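The Back Room – February 2025

What I Learned From Foam Board

Hello again, and thank you for all the replies to my last letter about picture hanging! I read every one of them, including the very long one from Joonas Kuusisto about plaster walls, which I've printed out and stuck to the inside of the closet door.

This month I want to talk about foam board. I know, I know. But I've been making dollhouse rooms and little shop fronts for eleven years now, and I still get asked about it more than paint, wallpaper and lighting put together. People buy a stack, hack at it with a dull blade, get those horrible crumbly edges and decide they're just bad at crafts. You're not bad at crafts! You need a new blade.

So, blades first. I use the cheap snap-off kind and I snap it far sooner than feels decent. A long cut across a full sheet is plenty for one segment. My old habit was to keep going until the knife started to drag, and by then the foam had already torn underneath and I'd have a wall with a bite out of it. Eglė Vītola, who taught the first miniatures class I ever took, used to walk behind us snapping our blades off herself if she thought we were being stingy. She had a jam jar full of the bits and it rattled when she was annoyed.

Three passes is my rule. The first one only goes through the top paper. The second goes down into the foam, and the third gets you through the bottom. Keep the knife low, almost lying down, and pull it toward you in one go without stopping to admire yourself halfway. If you stop, you get a little step in the edge, and you will see that step forever once the wallpaper is on. 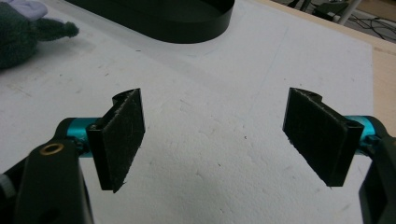

White foam board on the work surface.

Now, glue. Please keep anything with strong solvents away from the foam until you've tried it on a scrap. I lost a whole bakery that way – the counter, the back wall and a window seat I'd spent two evenings on. The foam just shrank back from the paper and left me with a sort of hollow sandwich. Plain white craft glue is what I use for nearly everything now. It's slow, so I pin the corners with dressmaking pins and go make supper. Hot glue is fine for a quick mock-up but it leaves a ridge, and in a room that's only 11 inches wide a ridge looks like a speed bump.

Warping is the other thing you all write to me about. Wet glue on one side pulls the paper as it dries, and the next morning your nice flat wall is a potato chip. Glue plain paper to the back at the same time as you paper the front and the two sides mostly argue each other to a draw. Then I put the whole thing under my cookbooks overnight, with wax paper on both faces. (I forgot the wax paper once. I still own the cookbook, but the chapter on soups doesn't open.)

Storage! Flat if you can, under the bed or on top of a wardrobe. If it has to stand up, stand it properly straight and pack it in snugly, or it will lean and take on a bend over the summer. I left 14 sheets leaning in the garage one June and I've been cutting them up for floor tiles ever since, which is at least a use for them.

Pramila Srivastava asked whether I ever use the black kind. I do, for roof spaces and anything behind a lit window, where white edges glow in a way that spoils it. For ordinary rooms I stick with white and run a pencil over the cut edge if it's going to show.

A couple of bits of news before I go. The spring swap table is on again and Nisha Bhatt is taking names, so write to her if you'd like a spot. We had 36 people last time and ran out of chairs, so bring a folding one if you have it. And I've finally started on the flower shop I've been promising since last year. So far it has a floor and a door that opens the wrong way.

Next letter is about tiny hinges, so you can guess how the door is going.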